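We use cookies to remember your settings and to see which pages get read. Accept all | Manage choices

About Rirance

Rirance tests kitchen goods and writes down what happened. We started because we had bought too many pans on the strength of words like "pro" and "lifetime," and because the reviews that talked us into them read as if they had been written by someone who had only opened the box. Some of them probably had been.

We don't believe most product claims. We have tried to, and it keeps costing us money. When a maker says a pan heats evenly, we want to know how evenly, on what kind of burner, with how much water in it, and who checked. Often the answer is that somebody in marketing liked the sound of it. A few makers do send real numbers when asked, and we print those next to ours, even when the two don't agree.

The site is small. As of 24 Aug 2020 we have published 545 full reviews and turned down a good many more, mostly because the thing on offer was the same pot with a different name on the lid. We keep a separate list of those twins. It is the page people write to us about most, and the page that makers would most like us to take down.

How we work

We buy what we test, at the normal price, from a normal shop. Free samples go back at the sender's cost. Each item is used for 12 weeks before anyone is allowed to write a word about it, which drives our readers crazy around the holidays, when they want an answer by the weekend. We understand. A pan that looks great in its first week tells you very little about the pan you'll own next year.

Our standards for steamers, stockpots and other wet-cooking gear run to 13 pages and are free to read. They are dull. They cover how much water goes in, how long the lid stays on, what we put in the basket (carrots, mostly, cut to the same thickness) and what counts as done. If you think we got something wrong in there, tell us which page. "Your test is unfair" is not something we can fix.

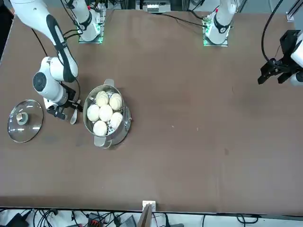

A small spoon beside a stainless-steel steamer pot.

We don't give stars. We did at first, and found that people read the stars and skipped the rest, including the part where we said the handle got too hot to hold. Now each review ends with a plain line saying who should buy the thing and who should save their money. Quite often the second group is everyone.

Words we don't use

"Restaurant quality" is out. Restaurants buy cheap pans and beat them up. "Healthy" is out too, at least for a pot. Steam is steam, and the carrot doesn't know what it cost you. We also won't print "chef approved" unless we can find the chef and ask what he or she was paid, and so far that has ended every conversation we've tried to have on the subject.

We are just as wary of our own trade. Testers get used to good gear and start to care about tiny things that no home cook would ever notice. We have done it. An early review of ours spent four paragraphs on the sound of a lid. It's still up, with a note at the top.

Who pays for this

Readers do. We had 1067 paying members at the last count, which covers rent, pans and carrots, and not a lot beyond that. Skandbridge, the kitchen supply shop, ran ads here until last December. We ended that deal after a reader asked why their house brand kept doing well. We went back over the scores and couldn't find anything wrong with them, but we couldn't prove there wasn't, either, so the ads went. The old reviews are marked.

We get no cut when you click through to a store. There are no store links to click.

Mistakes

We make them and we leave them where you can see them. The worst so far was the Melnychuk stockpot, which we called the best buy in its size and then had to take back when the rivets loosened on both of ours. Anyone who bought one on our word was offered a year's membership. It wasn't much of a swap for a stockpot, and several people said so.

If you own something we praised and it has let you down, write to us and say how long you've had it and what you cook on. We read everything, slowly. Please don't ask us about knives. We don't test knives.

Get the Rirance letter once a month. Enter your email to sign up. You can leave the list at any time.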